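The Long War on Carpet

When my parents bought their house in Mudlow, the estate agent described the lounge as "fully carpeted" in the tone other agents keep for sea views. It was. So were the stairs, the bathroom and, for reasons that had gone to the grave with the previous owner, the side of the bath.

That was how people lived. A bare floor meant you had run out of money or were expecting the bailiffs. My grandmother had perfectly good pine boards under her Axminster and spoke of them as one might of a cousin in prison.

Then, one August, the couple at number 17 hired a sander. It ran for a week. Dust settled on every car in the road, and by the following spring half the street had hired it too. Those who found nothing underneath but concrete and old newspaper did what the British do when denied the real thing, and bought a picture of it.
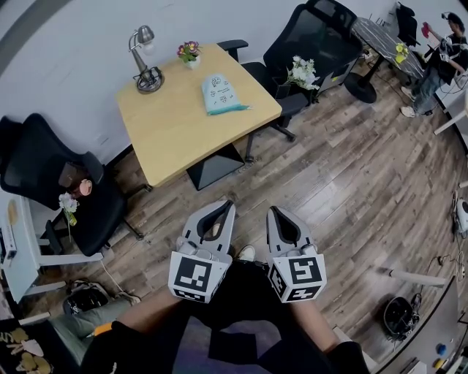 Jabari Kirui has been selling flooring in Plusville for 20 years and remembers when laminate came in one colour, which was orange. "They called it beech," he says. "I've met beech." His customers now want planks that look as though they have been dragged out of a barn, in several shades at once. Brown, grey and tan in the same floor is exactly the sort of thing, and it goes with black gloves, white trainers and anything else you care to stand on it. Kirui keeps almost 900 samples, and people take them home in carrier bags and bring them back with crumbs on.

The trade has its aristocracy. Wasilewska, whose showroom in Rekham smells of oil and money, will sell you oak with a certificate and a leaflet on how to walk on it. I read the leaflet. It advises against heels, dogs and, in a roundabout way, children. I asked what a modest hallway might cost and was offered a coffee, so I didn't ask again.

My own floor cost less than 1,000 pounds, fitted, and clicks by the airing cupboard. I lie to visitors about it. They crouch, rub it with a thumb and say "lovely, is it oak?", and I say it was here when we moved in.

My mother, meanwhile, has had the lounge carpeted again. Cream, wool, deep enough to lose an earring in. She says her feet were cold. The bath she has left as it was.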